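**Best way to keep medications and cards together for a two-week trip?**

Posted by Fladel

My mum and I are going away in October and I've been put in charge of the paperwork and the tablets. She takes four different things, two of them in the morning, and one has to be taken with food. Last time we travelled everything was loose in the bottom of her handbag and we spent half an hour at the pharmacy counter in Haltness looking for her health card.

I'd like to sort it out properly this time. Should I leave tablets in the boxes they came in or put them in a weekly organizer? And is it better to have the cards and the medication in one bag, or separate? We're flying, with carry-on only, and then a long bus ride.

---

**Oksanen**

Leave them in the pharmacy packaging, at least for the flight. The label has her name, the drug and the dose on it, and if anyone asks, that's what they'll want to see. You can fill the weekly organizer once you've arrived.

I'd keep cards separate from tablets. The cards come out many times a day and the tablets only at set times, so if they share a bag you end up rummaging through one to get to the other. I use a zippered bag for the medication and a booklet-style holder with clear sleeves for the cards. 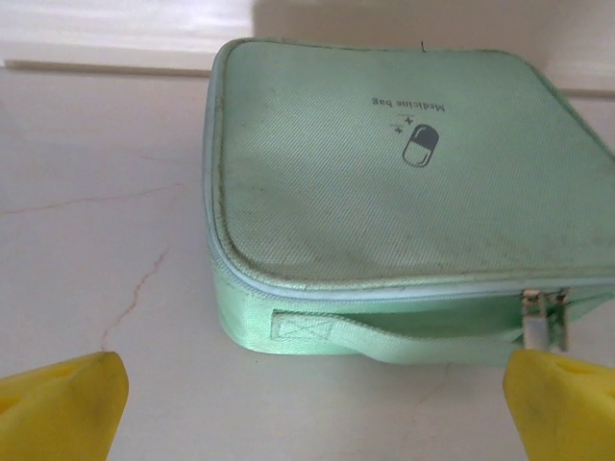
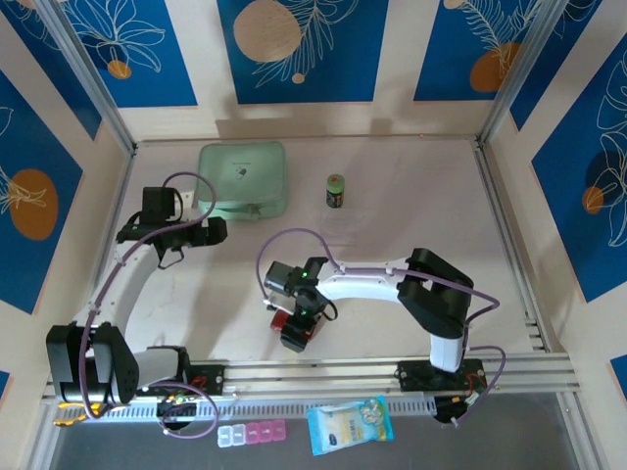
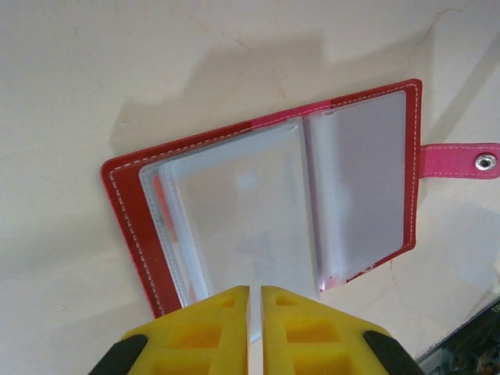

### What goes in each

**Medication bag**
- tablets in their labelled boxes
- a copy of the prescription, with generic names as well as brand names
- enough extra for 2 more days in case the flight home is delayed
- a few bandages and whatever she normally takes for a headache

**Card holder**
- health card
- travel insurance card, with the emergency number facing out
- a card with allergies and the doctor's phone number written on it
- one bank card (keep the other one somewhere else)

Don't put either of them in the overhead bin. Mine go in the bag under the seat in front of me. If anything needs to stay cool, ask the pharmacist about it before you leave, as I haven't had to deal with that.

Our bus was held up for hours on the Udia road and I was glad I had everything by my feet. The water bottle was a 700 mL one and we finished it, so bring a bigger one if she takes tablets with a lot of water.

---

**Udia_road**

weekly organizer every time. boxes take up too much room. never been asked about it once

---

**Fladel**

Thanks both. I'll go with the boxes for the plane and fill the organizer when we get there, as she likes seeing the days laid out. I hadn't thought of writing the allergies on a card. She has a penicillin allergy and I'd have been relying on her to remember to mention it.

Does the insurance company need the list of medications too, or only the conditions?

---

**Oksanen**

Mine asked for both, but it depends on the policy. Phone them and write down the date you called. If her doctor changes a dose before you leave, ask whether they need to know about that as well.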